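How I Put Together a Flower Arrangement for a White Vanity

I get asked about vanity flowers more than anything else on this page, so I finally sat down and wrote out how I do mine. It's easy, I promise! You need a bunch of faux stems (pinks and creams are my favorites), a pair of wire cutters and maybe 50 minutes if you're fussy like me.

First, clear the tabletop and wipe it down. Pull the stool out to the side so you can get in close to the mirror. Then lay your stems flat and sort them by size, big blooms in one pile, small filler flowers in another, greenery last.

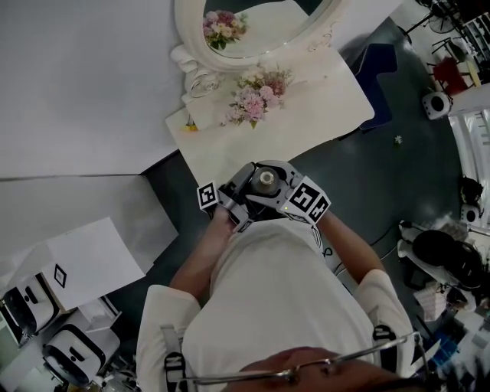 Start with 3 big blooms and hold them together in one hand. Add the smaller ones around them, turning the bunch a little each time – I always forget to turn it and end up with everything on one side. Tuck the leaves in at the outside and wrap the stems with floral tape. I use the green one from Feltska and it sticks to itself nicely if you stretch it as you go.

Now check the mirror. Whatever you set in front of it shows from the back too, so those bare stems you thought you'd hidden are going to be staring at you while you do your eyeliner. Fill the back in with a few leaves.

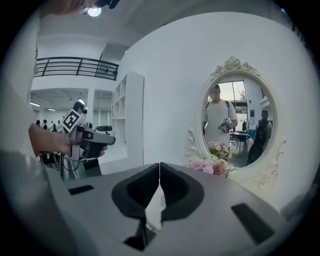

Next, step way back and look at it from across the room. My friend Thịnh Lâm taught me to squint, and it works – the gaps pop right out. Pull a bloom forward here and there, then leave it alone! For dusting, a hair dryer on the cool setting does the job in a minute or two.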